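Scalp oiling

Scalp oiling is the habit of working a small amount of oil into the skin of the head, usually with the fingertips, before washing the hair or between washes. It is practiced in one form or another over much of the world, and in many homes it is as much a quiet hour of company as it is a part of grooming. A grandmother with a bowl of warm oil and a child sitting between her knees is a picture a great many people carry with them from their early years, whatever country they grew up in.

Oils in use

Almost any mild plant oil can be used, and people tend to stay loyal to the one they were raised on. Coconut oil is common where coconuts grow, and it turns solid in a cool room, so it is often warmed between the palms first. Olive oil is heavier and takes more washing out. Castor oil is thicker still, and is usually thinned with something lighter, such as grapeseed or sweet almond. Jojoba, which is strictly speaking a liquid wax, feels closer to the skin's own oil and is liked by those who find the others too greasy. Sesame and mustard oils have long histories too, though mustard oil can sting and is best kept away from broken skin.

Herbs are sometimes steeped in the oil beforehand. Rosemary, hibiscus petals and fenugreek seeds are among the favorites, and every family that makes its own seems to have firm feelings about how long the jar should stand. Kenna Ogilvie's household book Tretesdale Remedies gives a rosemary oil that rests in a dark cupboard from the first week of August until the evenings draw in.

Method

The hair is parted in rows so that the oil reaches the skin and doesn't simply coat the strands. A few drops are placed along each part and spread with the pads of the fingers, never the nails, in slow circles from the hairline back toward the crown. A teaspoon or 2 is plenty for most heads. The oil may be left for half an hour under a warm towel, or overnight with a scarf over the pillow, and then shampooed out. Many people put the shampoo on before any water, which helps lift the oil away.

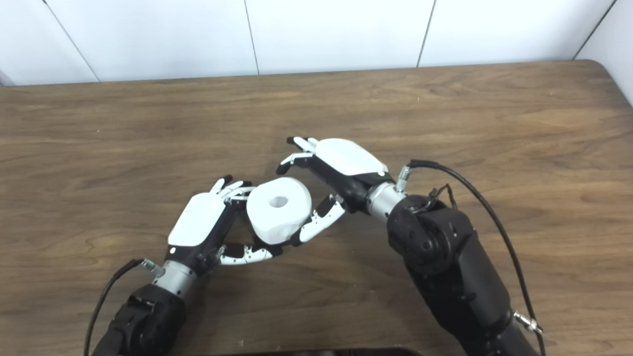

Struan MacLeish objects to the overnight method, saying that on fine, straight hair it leaves the roots flat for days and that twenty minutes does every bit as much good. Others with thick or tightly coiled hair find the opposite, and happily leave the oil in until the next wash day comes around. Hair type, climate and how often a person washes all play their part, and there is really no single timetable that suits everyone.

Effects

Oil softens dry skin and can loosen flakes so that they wash away more easily. It also coats the hair shaft, cutting down on friction when the hair is combed. Claims that oiling makes hair grow faster are very old and very dear to people, but the evidence for them is thin. The massage itself is pleasant, and that may account for a good deal of the custom's long life.

Oiling does not suit every scalp. Where dandruff is caused by yeast, some oils can make matters worse, and anyone with sore, weeping or badly itching skin would do well to see a doctor before trying home treatments. Strongly scented oils should always be diluted and tested on the inside of the arm first.

Storage

Plain oils keep best in dark glass, away from the stove and the window. An oil that smells of crayons or old nuts has gone off and should be thrown out.

See also: Hot oil treatment; Pre-shampoo; Head massage; Hair wrapping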